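Filed under: Robot Cells / Setup and Care

Centering the gripper on the peg before the first pick

This guide is for the peg cell at Pinow, but the same steps work for the Mollel cell too. You need the teach pendant, a 2 mm feeler gauge and a clean cloth. Please plan 32 minutes for the full procedure.
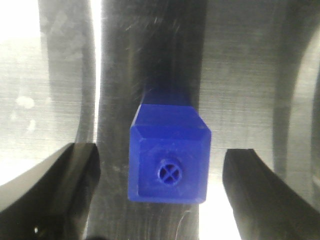
Step 1. Bring the arm to the approach point

Set the speed to 12 percent and open the gripper fully. Move to the point called PEG_APPR and stop there. On the wrist camera the square end of the blue peg should be between the two black fingers, with free space on the left and on the right. If one finger is touching already, go back up and do not continue.

Step 2. Clean the lens and the fingers

Wipe both fingers on the inner side. Wipe also the camera window, but without solvent. Rogério Mendonça used alcohol in June and we had to change the window after.

Step 3. Compare the gaps

Put the feeler gauge between the left finger and the peg, then between the right finger and the peg. Write both results in the cell log. Jog the tool sideways in small moves until both sides feel the same. Use the tool frame for this, not the base frame.

Step 4. Check the rotation

The flat sides of the peg must be parallel to the fingers. Use the small round hole with the X inside only for recognizing the end face. It is not in the center, so do not align to it.

Step 5. Close slowly and save

Close the gripper at the lowest force. If the peg moves to one side when the fingers arrive, open and repeat Step 3. When it stays in place, save the point again under the same name and keep the old one as PEG_APPR_OLD.

Questions about the log go to Njoroge Simiyu. Spare finger pads are in the drawer marked Trurow.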